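# Smadi desktop arm: what I'd buy, and what I'd skip

I get asked for this list often enough that I've finally put it on its own page. It covers the small printed arm kit we sell at Flitora, the bits that go with it, and what I'd budget if I were starting over (which I sort of did last winter, after moving house and losing an entire bag of screws).

**The kit itself.** The Smadi comes as printed parts in white, hobby servos, the gripper and a bag of fasteners. It's $248. You can print the plastic yourself from our files and save a chunk of that, but be realistic about your printer! Remzi Dursun printed his at home and had to redo the gripper finger four times before the servo horn would seat properly. If your printer is fussy, pay for the parts.

**Spare servos.** Get two. I mean it. The one that works the gripper takes all the abuse, especially while you're still learning how far it can close, and waiting on shipping for a single servo is miserable. They're the same size as the others, so a spare fits anywhere on the arm.

**Power supply.** We don't include one. You want 5 volts with plenty of current to spare, and please don't run the whole thing off a laptop port. Ayten Uçar in our support inbox can tell you how that goes.

**Clamp.** The printed base clamp is fine on most desks. On a table with a thick or rounded edge I'd spend a little more on the Flulten metal one, since it has a wider jaw and doesn't creep when the arm swings out.

**Cable sleeve.** Cheap, ugly, worth it. Servo wires love to catch on things right when you've lined up a nice grab. 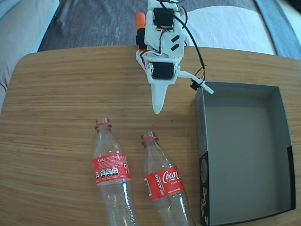
For things to practice on, spend nothing. Empty soda bottles are great because they're light and forgiving, and any shallow cardboard box will do for a drop-off bin. I started with fancy foam blocks and regret every dollar. Bottles roll, too, so you find out pretty fast whether your approach angle is any good.

Set aside time as well as money. Assembly took me around 5 hours with a lot of tea, and calibration was a second evening. Qistina Teoh did hers faster, but she's built one before, so I refuse to feel bad.

Kits ship from Wascombe, usually within the week. If you're ordering several for a classroom or club, write to us first and ask for Canan Ersoy. She'll work out a price with the spares packed in.

*Prices last checked January 15, 2021.*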